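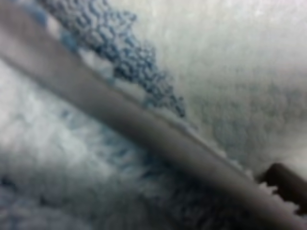
Gray finger down in the blue and white pile.

Grirwood: a towel-handling arm at the Gavstead shared workshop
Build gallery, page 2

Hello again, and welcome back if you were with us for the first page, which was mostly wiring and a great deal of me lying on the floor. I promised more pictures of the arm doing what we built it for, and at last there is something to show besides a power supply. Grirwood is the name of the whole project (the arm, the gripper, the software and the table it lives on), and it came from a street sign I used to pass on the way to the workshop. We needed a name for the folder. It stuck, and now even the label on the breaker says Grirwood.

For anyone new, the idea is a simple one. My sister runs a small guesthouse over in Pukdale, and every time I visit I end up helping with the towels, and every time I help with the towels I start thinking about motors. I wanted to see how far two people with day jobs could get toward an arm that picks a towel up by a corner and puts it down somewhere sensible. Folding properly from a heap is a long way off, and I may be an old man before we get there, but corners we can work on. The other person is Renzo Tedesco, who has done nearly all of the software and who is far more patient than I am with anything that involves a cable.

We chose towels over T-shirts and napkins after trying all three over the winter. Napkins are too thin for our gripper -- it would close on one and get two, or close on none and get the table. T-shirts are lovely when they behave, but there are sleeves to think about. A towel has some body to it, so the fingers have something to push into, and it stays where you leave it. The trouble is that all that body hides the corner. A finger can sink into the pile and feel, as far as the motor current is concerned, very much as if it has hold of something, when all it has is a tuft. We spent most of February on that one problem.

What helped in the end was slowing the last part of the approach right down. The arm used to come down at one speed the whole way, and I liked it because it looked confident! Renzo put in a separate slow stretch for the final 38 millimeters, with a check at the bottom before the fingers are allowed to close, and the difference in my blood pressure alone was worth it. The program has grown to 1,696 lines, comments included, and I would guess that a good many of the comments are notes to me about which things I must please not touch.

The wrist view has been the other big help. From across the room you can watch a pick go wrong and have no idea why, but up close the color changes in the towel give the software a line to follow. I had assumed we would want the plainest towel we could find. We tried that, and a plain white one gave us nothing to steer by except shadows, and the shadows move whenever somebody opens the side door. A stripe is a gift. If you're building something similar, go and look in your linen closet before you spend any money.

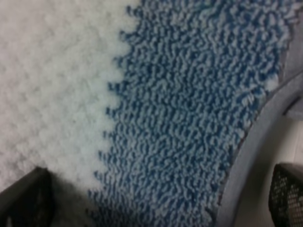 How firmly should a gripper close on a towel?

Start with the lightest setting that will hold one layer off the table, and go up in small steps from there. We set our limit at 200 on the controller's own scale, which won't mean much on other hardware, so please don't copy the number across. Squeezing harder mostly hides a bad approach. If the fingers come in at the wrong place, extra force gives you a tight hold on the wrong bit of cloth, and it tires the motor as well. Write down each setting as you try it. We didn't for the first few evenings and had to do all of them over.

I should say something about the bracket and the cable, as I had several kind messages about them after the last page. Our first try had the cable running down the inside of the arm with zip ties, and it looked very tidy until the wrist turned the whole way around and pulled the connector out of its socket. The second had far too much slack and used to catch on things. Now it runs along the top with a bit of an arc left in it, and so far so good. The screws came from Gebretsadik, the hardware store down the hill from the workshop, where they will still sell you exactly the handful you need out of a drawer and ask how the robot is getting on. I recommend going early in the morning if you want to be in and out quickly, though I never manage it.

Sharing a workshop does shape how you build. Gavstead has a potter, a couple of guitar people and a rotating crowd of bicycle repairs, and everybody is very good about the arm, but it does mean we work in evening slots and put our things away at the end. So the software now has a proper shutdown routine that parks the arm in a low, folded position, and a checklist taped up beside the switch. The checklist has been rewritten so often that it is more tape than paper. One of us always stands within reach of the stop button while anything is moving, and whoever is on the button doesn't get to hold a coffee. That was my rule, and I am the one who keeps breaking it.

The towel itself gets laid out fresh by hand before each run. We tried marking the table so it would go down in the same spot every time, and then took the marks away again, as the arm was getting rather too good at that one spot and hopeless everywhere else. These days we just put it down near the middle and try not to be too neat about it. I find that surprisingly hard. Renzo has no trouble with it at all. 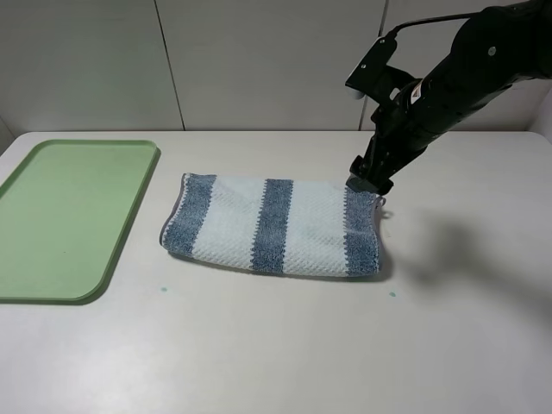 Fingertips on the corner of the towel, right above the last blue stripe.

I'm fond of that view, I must admit. When I'm working up close I only ever think about fingers and loops and fuzz, and then I step back and there's an arm on a table with a towel, which was the whole idea to begin with. My sister has asked for a print of it for the guesthouse hallway, and I think she is only partly teasing.

Next on the list is moving on from one corner to an edge, so that the arm can grip, travel along a little way and grip again. Renzo has a sketch for it that I understood for an entire evening and have since lost hold of. I also want to redo the stand, which has a slight wobble that you can feel through the table when the arm stops suddenly -- it has been bothering me since before Christmas, and a bit of plywood underneath has only moved the wobble somewhere else. If you have built a stand for a heavy arm on a floor that isn't level, I would dearly love to hear how you did it.

Comments are open below, and the wiring pictures are still up on page 1 for anyone who missed them. Page 3 will go up once the stand is sorted out.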